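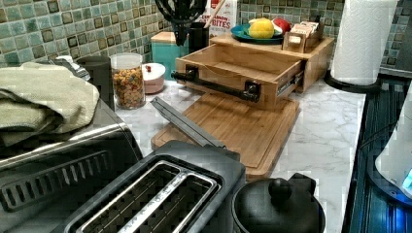
Countertop work area in the kitchen laboratory, Humphreys Building, with the organizer drawer open.

Meirion Ifans has prepared the equipment plan for the Jallanura household manipulation program at the Gremard Institute through three budget cycles. The current plan is the first in which the robot arms are not the largest entry. We met in the Humphreys Building on a Friday to discuss how the figures were reached and what other departments preparing similar requests might take from them.

The plan opens with a table of 183 line items. Asked whether that level of detail was required by the Institute, Ifans said it was not. The form allows a department to group purchases under general headings, and in the first year the program did so.

"We had one line that read 'robot system' and another that read 'accessories,'" Ifans said. "The first line was accurate to the dollar, as we had a quotation from Ralska. The second was a guess, and it was spent by the end of February. After that we began listing everything, down to the cutting boards."

Household objects now have a section of their own. It covers small appliances, storage boxes, dishes, canisters, pretend food, real food and the counter fittings. Ifans noted that these are inexpensive one at a time and are therefore easily left out of a request, although the research cannot proceed without them. A drawer that is opened and closed all day is treated in the plan as a consumable part, in the same category as fingertip pads and cables.

"A reviewer once asked me why a robotics program needed to buy tea bags," Ifans said. "It is a fair question from someone reading a spreadsheet. I answered that we study kitchens, and that people keep such things in their kitchens. The item was approved, but we now include a paragraph of explanation at the head of the section, and the question has not come back."

On the selection of the arms themselves, Ifans was cautious about offering general advice. The program obtained three quotations and accepted the one from Ralska, which was neither the lowest nor the highest. The deciding matter was the supply of replacement grippers. One bidder could offer a complete gripper only as part of a full service visit. Ralska agreed to sell the fingers, the housing and the cables as separate parts, with a delivery time of nine weeks written into the contract.

"Nine weeks is a long time to wait for a finger," Ifans said. "We accepted it on the condition that we could hold stock. So there is a shelf of spares, and the shelf is in the budget. If you cannot afford the shelf, I would argue that you cannot yet afford the arm."

The spares account for 17 percent of the hardware total. Ifans expects that share to fall once the program has a full year of repair records, and would prefer to see it reduced on the strength of those records. In the first year, grippers were damaged most often by contact with fixed surfaces: the counter, the walls and the front edges of appliances. The program has since lowered its speed limits near the counter, and the present estimate takes that change into account.

We asked how the plan deals with staff time, a subject on which several departments have sought guidance. Ifans replied that time is the entry most often understated in requests of this kind. An arm that has been delivered must be mounted, calibrated and inspected. Operators must be trained. The counter must be set out before each session and put back in order afterward, and the layout is changed frequently so that the recordings do not all show the same arrangement.

"We budget 100 hours of technician time for each new workstation before any research is done on it," Ifans said. "The first time we presented that number, it was cut in half. We then used the full amount anyway, and the difference came out of the evenings of two people who had other duties. I have kept the number where it is in every plan after that one, and I attach the time sheets."

The conversation turned to the kitchen laboratory itself. The program had at first considered a plain bench with marked positions, which would have been simpler to furnish and to clean. Ifans supported that proposal and later withdrew the support. The tiled wall and the marble-look counter cost more to install, yet they reflect light much as the surfaces of a home kitchen do, and the camera software has to manage those reflections sooner or later.

"I had put the tile down as a decorative expense, and I was wrong to do so," Ifans said. "It belongs under test conditions. It has been moved."

The question of how crowded a counter should be also has a cost attached. A full counter calls for more objects, more storage and a longer setting-up period, and it increases the likelihood that something will be knocked over. The plan provides for replacement of breakable items each quarter. Plush and felt food is used alongside groceries, in part for the reason that it can be handled many times over, and the plan assigns it a service life of one year. 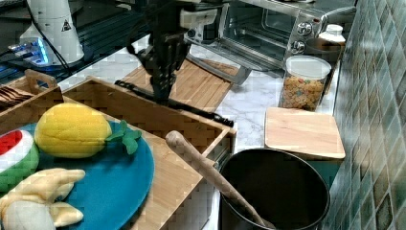 A written comment on the draft plan took issue with the spares allowance, stating that a department of modest size should sign a full maintenance agreement and keep nothing on the shelf at all. Stock ages, the comment continued, and a gripper bought this year may not fit the arm that is bought next year. The writer asked that the plan present both options side by side, with the cost of each over the full life of the equipment.

Ifans regards the request as reasonable and has added the comparison as an appendix. Over a short period the maintenance agreement is the less expensive choice. Over the expected life of the arms the two come closer together, and the outcome depends on how often a workstation can be allowed to stand idle. For a teaching laboratory with fixed class hours, Ifans would lean toward the agreement. For the Jallanura program, where the recording schedule can be moved by a day or two but not by a month, the shelf remains the recommendation.

"The comment was right about compatibility," Ifans added. "We asked Ralska for a written statement on which parts will carry over to the next model. They provided it for the cables and the mounting plate. They did not provide it for the fingers, so we hold fewer of those than I would like."

Departments that intend to submit equipment requests in the coming cycle have been invited to consult the Jallanura table. Ifans asked that they copy its headings and leave its amounts alone. Prices for arms vary with the terms of the contract, and the object list reflects one program's interest in kitchens. A group working on laundry or on warehouse shelving would need a different list, and would do well to start it by spending a day at the workstation writing down each thing that is picked up.

Two entries remain open in the current draft. The first is a second set of counter fittings, which would permit one workstation to be rearranged while another is in use. The second is insurance for equipment on loan to other buildings, for which the Institute has not yet settled a rate. Ifans intends to submit the plan with both entries marked as pending and to supply the amounts when they are available.

Gremard Institute, Office of Equipment Planning | Contact | Copyright Gremard Institute. All rights reserved. | Back to top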